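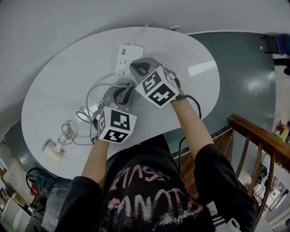 Multi-socket power strip on a white oval table.

Power strips: load, placement and cleaning

Add up the load before plugging in. The rating is molded or printed on the strip, usually in amps or watts. If both are given, use the lower result. Watts divided by supply voltage gives amps. Check the label on every appliance, including the ones that run only a few minutes a day.

Heating appliances go straight into the wall. Kettles, toasters, space heaters, irons and hair dryers each draw enough to use up most of a strip's rating. Lamps, chargers, routers and monitors are suitable loads.

Do not plug one strip into another. The first strip carries the load of both, and the second adds more contacts that can work loose. If the cord does not reach, buy a strip with a longer one.

Unroll the cord fully. A coiled cord under load holds heat. Keep it out from under rugs and away from door hinges and chair casters. Where it has to follow a table leg, use hook-and-loop ties. Staples cut insulation.

Large adapters block the neighboring sockets. Put them at the ends, or use a short single-outlet extension for each. Dayana Cuautle, who wires the benches at the Hoda workshop, turns the blocks to face outward and tags both ends of every lead with masking tape.

Cleaning, every 2 months:
Unplug the strip at the wall and remove all plugs.
Brush the sockets with a dry paintbrush.
Wipe the case with a barely damp cloth. No spray.
Let it stand for an hour before use.

Surge protection wears out. The rating in joules is a total, and each surge takes part of it. Where the strip has a protection light, replace the strip when the light goes out.

Replace any strip with brown marks around a socket, a plug that slides out under its own weight, a cracked case, or a cord that feels warm at the plug end. Taping a damaged cord is not a repair.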